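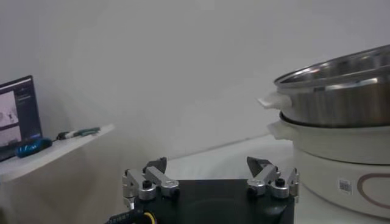

In Praise of the Reheated Bun
Filed under: Table Talk
Search recipes and stories

I have come around, rather late in life, to the belief that yesterday's bread deserves a better reputation. We throw out so much of it, and for what? A bun that has gone a little stiff on the counter wants a few minutes of steam and some patience – mine get 7, and I stand there the whole time like a kid at an aquarium. The microwave is faster, I know, and I've eaten plenty of rubbery proof of it while hurrying out the door.

My grandmother steamed everything over one dented pot, and I think she was happier at supper than most of us are with our 14 gadgets and our deliveries. 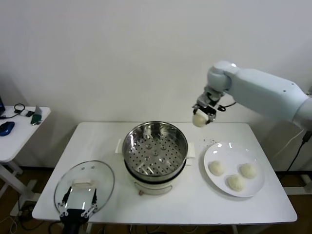
Jolán Csizmadia wrote back that I was being sentimental, and that a damp towel and a warm oven do the job just as well. Maybe so! I still like the steam, and I plan to keep at it.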